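The Bomcombe household manipulation kit is sold as a self-assembly arm for domestic counters, supplied with a gripper, a sensor head and the Prosis control software. This review records the findings of our workshop's assessment panel. It is intended for members who are considering a similar build at home, and for those who manage shared benches.

**Assembly**

The kit arrives in five cartons. The printed guide is clear on mechanical matters and noticeably weaker on wiring. Two connectors in the shoulder section carry the same label, and members should check each against the diagram before applying power. The fixings supplied were complete, although a longer hex key than the one provided is strongly advised. Assembly occupied one Sunday and the evening that followed.

**Setting up at the counter**

The guide recommends a bare surface for first trials. The panel considered this a poor test of a product intended for kitchens, and chose a counter already in daily use, with a toaster, a chopping board, a cooking pot and jars along the tiles. Toy food was used for the handling exercises.
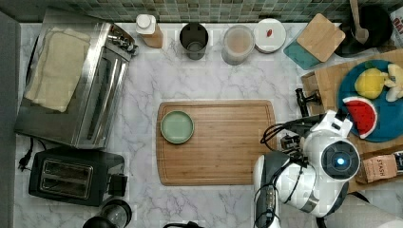
*Photograph: Duvar Shared Workshop, kitchen trials*

Cable routing deserves early attention. The black cables stand away from the arm in wide loops, and the clips supplied do little to restrain them. Members with narrow counters should allow for this when deciding where the base will go.

**Software**

Prosis installs without difficulty and stores up to 512 taught positions, which is ample for home use. Teaching a position by hand is straightforward. Editing one afterwards is less so: the values are shown in a small panel which cannot be enlarged, and there is no means of undoing a change once it has been saved.

**Handling**

The panel carried out 100 attempts at lifting a small object from the chopping board and placing it on a plate. Of these, 63 were completed without assistance. Most failures occurred at the approach, where the fingers closed slightly too early. Raising the waiting point above the counter reduced the fault — the guide should say so, and does not.
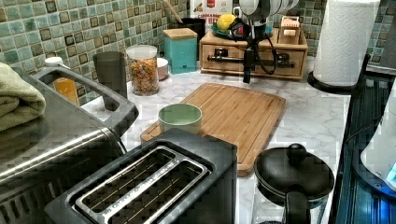 *The gripper above the counter, fingers pointing down, with the chopping board nearby.*

Movement is smooth at the lower speed settings. At the highest, there is a slight sway on stopping, and the panel does not recommend this setting near glassware.

**Recommendation**

The kit is suitable for members with some experience of wiring and a good deal of patience. It is approved for use on shared benches at the lower speeds only. A revised wiring diagram has been requested from the supplier, and the approval will be reviewed on receipt.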